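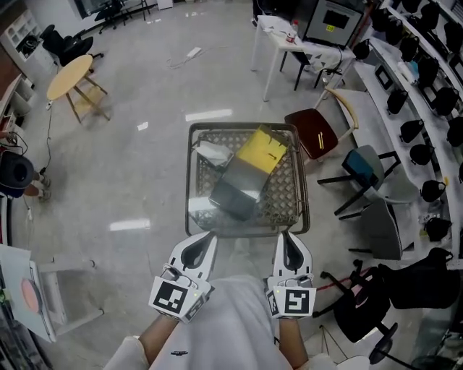 Chapter 6
Finding Faults on Distribution Lines

Updated July, by the course authors

1,189 views | 2 comments

A distribution feeder is the last long stretch of line between a substation and the customers it serves. Most feeders leave the substation underground, rise onto poles after a short run, and then branch out along streets and county roads. Most of the outages that customers notice begin somewhere on these lines. A limb leans on a conductor, an insulator cracks, a squirrel bridges a bushing, and a protective device opens to clear the fault.

Clearing the fault and finding it are two separate jobs. The breaker or recloser does the first in a fraction of a second. The second can take hours. This chapter is about the second job: how utilities narrow down the place where a line has failed, what equipment they use to do it, and how the results change the work of the crew in the truck.

6.1 The Hekimville feeder

We will use one feeder throughout the chapter. It starts at the Hekimville substation, runs east through the town of Petik, and splits at a pole-mounted switch. The north branch goes to Magsi and serves mostly farms and a grain dryer. The south branch ends at Grencombe, where it meets a second feeder at a normally open tie switch. The feeder serves 1,420 customers. Of these, 800 are on the Hekimville side of the split, and the rest are on the two branches.

There are 2 reclosers on the line. The first is just outside Petik, and the second is on the Magsi branch. Side taps are protected by fuses. Keep this layout in mind, or sketch it on paper now, as the problems at the end of the chapter refer back to it.

6.2 How faults were found before sensors

For most of the last century, the utility learned about an outage when the phone rang. A dispatcher marked each call on a wall map. If all the calls came from one street, the trouble was probably a fuse on that tap. If they came from everywhere past a certain point, the dispatcher looked for the protective device just upstream of that point.

A crew then drove the line. They looked for a blown fuse, a wire on the ground, or a tree in the span. When nothing could be seen, they opened the line at a switch near the middle of the section and tried to energize the first half. If it held, the fault was in the second half. They repeated the process until the bad section was short enough to walk.

This method works, and it is still used. It has three drawbacks. It depends on customers calling, and at three in the morning few of them do. It takes a lot of driving. And each time a faulted section is energized again, the fault current puts stress on conductors, splices, and transformers that may have been in good condition up to then.

6.3 Faulted circuit indicators

A faulted circuit indicator is a small device that clamps onto a conductor. It senses the magnetic field around the wire. When the current jumps above a set level, the indicator trips and shows a flag or a flashing light that a crew can see from the road.

Reading a string of indicators is simple on a radial line. The fault lies past the last indicator that tripped and before the first one that did not. Suppose indicators are placed at Petik, at the split, and at the first pole of each branch. If the ones at Petik, the split, and the Grencombe branch have tripped, and the one on the Magsi branch has not, the crew can turn south at the split and leave the north branch alone.

Newer indicators carry a radio and report to the control center. The dispatcher then has the same information before the truck leaves the yard. The trade-off is cost – both for the devices and for the communications network behind them – so most utilities start with the locations that save the longest drives.

Indicators can also mislead. One set too low may trip on the inrush current that follows when a line is restored. One set too high may miss a fault through a poor contact with dry ground, where very little current flows. Section 6.6 explains how trip levels are chosen.

6.4 Estimating distance from the substation

A relay at the substation records voltage and current during a fault. From these two values it can calculate the impedance between the substation and the fault. If the impedance per mile of line is known, the relay can turn that result into a distance.

On a transmission line with no branches, the answer is often good enough to send a crew to within a few spans. Distribution feeders are harder. Wire size changes along the route, loads draw current at many points, and the resistance of the fault itself adds error. Branches cause another problem. On our feeder, a distance that falls beyond the split matches one spot on the way to Magsi and another on the way to Grencombe.

For this reason, distance estimates and indicators are commonly used together. The relay gives the distance, and the indicators give the branch.

Key terms: feeder, tap, recloser, tie switch, faulted circuit indicator, inrush current, fault impedance

Contact the publisher | Copyright, all rights reserved | Back to top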